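Teaching the Sink Task by Remote Control

Saturday, May 19, 2018
By Bartosz Laskowska
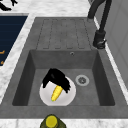
Plate and corn in the basin, simulated kitchen.

The Brovetine kitchen is where we collect our remote-control demonstrations. An operator sits at a desk with a hand controller in each fist and drives the simulated arm through one job at a time. For the sink task the job is to take the corn off the plate and set it on the drainboard, then bring the plate up after it. The black faucet stands over at the right, and new operators tend to swing wide of it.

We have recorded 868 demonstrations since March, and 725 of them were clean enough to keep. The rest were mostly dropped corn. A good run takes 22 seconds once the operator has the feel of the controllers. Beginners need a lot longer, and their first few tries are thrown out.

Four operators share the work. Each one starts from a saved layout, runs it, resets and goes again. Replays are checked at the end of the shift before they go into the training set.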